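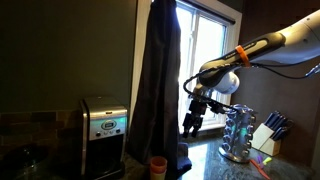
A window corner in one of the Lumenta kitchens, with the dark stone countertop, a spice rack and a long curtain.

Lumenta kitchens in Willau to get new counters and storage

7 Jul 2021

Work on the kitchens at the Lumenta apartments in Willau will continue through the fall, the building's management said in a letter sent to tenants this week. All 475 apartments are included. The kitchens are being done one stairwell at a time, starting with the side of the complex that faces the canal.

The work covers the countertop, the sink, the lower cabinets and the wall storage. Windows, window trim and floors stay as they are. Upper cabinets will be replaced only where the old ones are damaged or where the tenant has asked for open shelves instead.

Furnent, the kitchen company based in Arneck, won the contract in March. It is building the lower cabinets in its own workshop and buying the stone already cut. A first group of kitchens has been finished, and tenants in the remaining stairwells have been able to look at them before choosing their own fittings.

The letter puts the cost at $2290 per kitchen, including removal of the old parts. Management says none of this will be billed to tenants directly. Rents will be reviewed on the usual schedule, and the letter does not say whether the new kitchens will be a factor in that review. The tenants' association has asked for a written answer on this point and expects one before the next stairwell is started.

Dark stone as standard

The standard countertop is a dark, polished stone. Some tenants had asked for a lighter color, saying that the kitchens are already short of daylight. The Lumenta kitchens have a single window, set in a wide casing that was painted cream white when the buildings were last renovated. It brings in strong light near the glass, but the corners on either side stay dim for much of the day, especially on the lower floors.

Furnent offered a pale gray stone as an alternative early on. It was dropped after the supplier could not promise enough of it from one batch. Tenants who do not want the dark stone can choose a light laminate top in its place. The company says both tops are the same thickness, and the choice does not affect the date of the work.

According to the letter, the dark stone has been the more popular of the two so far. Tenants with finished kitchens reported that it shows crumbs and water spots more readily than the tops they had before. Furnent has put together a care sheet that recommends warm water, a drop of dish soap and a dry cloth afterward. Vinegar and lemon-based cleaners should be kept off the surface, and hot pans should go on a trivet.

Under-cabinet lights are not part of the standard work. Tenants can order a light strip from the company and have it put in on the same day as the counter. The wiring for it runs behind the wall panel and is there in every kitchen whether or not a light is ordered.

Where the spices go

Storage drew more comments than anything else in the survey that management sent out before the work began. The old kitchens had one narrow cabinet next to the stove, and many tenants used it for oil, vinegar, flour and spices together. A common complaint was that small jars ended up at the back and were bought a second time.

The new layout drops that cabinet in favor of drawers. Spices are meant to be kept in a rack, either standing on the counter or fixed to the wall. Tenants can have the rack put where they like, as long as the screws stay clear of the water line. A drawing that shows the water line is taped inside the sink cabinet when the crew leaves.

Several tenants have put their racks in the corner by the window, where they are easy to reach from the stove. Furnent's fitters advise keeping dried herbs out of direct sun, which fades them and dulls the flavor, and suggest the shaded side of the window for those who want to use the corner. The counter is deepest there, and it was often wasted space in the old kitchens.

Jars with a square base are a better fit for the standard rack than round ones, and the shelf spacing suits the sizes sold in most grocery stores. Larger containers should go in the bottom drawer, which is rated for heavier loads than the ones above it.

Curtains and rods

Curtain rods will be taken down by the crew only if they are in the way of the wall panel. In most apartments they can stay up. Tenants are asked to take down the curtains themselves before the work, or at least push them to one side and tie them, so that stone dust does not settle in the fabric.

The rules on what can be hung in kitchen windows have not changed. Long curtains are allowed, including dark ones, provided they do not hang within reach of the stove burners. A few tenants had asked whether long curtains would have to be swapped for blinds when the new counters went in. Management says they will not. Holes from old rods can be left open or filled, and touch-up paint in the cream white of the casing is available at the building office in small cans. There is no charge for the first can.

What tenants need to do

Each household gets a notice with its own dates before the crew arrives. The work takes 2 days in most apartments. On the first, the old counter and cabinets come out and the new cabinets go in. The stone is set and sealed on the second, and the sink is connected in the afternoon. The water in the kitchen is off overnight in between, but the bathroom is not affected.

Tenants should do the following before the crew comes:

Empty the lower cabinets and clear the counter completely.
Take small appliances and anything breakable out of the kitchen.
Clear the windowsill, including plants.
Leave a path from the front door to the kitchen wide enough for the stone to be carried through.

Moving boxes can be borrowed from the building office and should be returned flat. The refrigerator can stay in place and stay on. The stove will be unplugged for part of the first day and plugged back in before the crew leaves.

The sealant around the sink has to cure for a full day after the work is finished. During that time the sink can be used, but water should not be left standing along the edge. Boxes and appliances can go back on the counter right away if they are lifted into place and not dragged.

Old cabinets in usable condition are being offered to residents of Willau and Arneck, free of charge, from the ground-floor garage of the complex. People who want them must bring their own transportation. Old countertops are not being given away, as most of them are damaged when they are cut out.

Next stairwells

The next stairwells on the list are the ones nearest the parking lot. They were originally planned for the spring, but delivery of the drawer runners was held up and the order was switched. Tenants there who have already chosen a countertop do not need to fill out the form again. Those who have not will get the dark stone unless the office hears from them.

Furnent plans to keep the same crew on the job until it ends. The company has a second contract in Willau, for a smaller building near the school, and says that work will not start until the Lumenta kitchens are complete.

Tenants who would like to see a finished kitchen can sign up at the building office. Visits are held in the early evening and last half an hour, and samples of both countertops can be taken home overnight to look at in the light of the tenant's own kitchen. Questions about dates can be left at the office or called in to extension 3848.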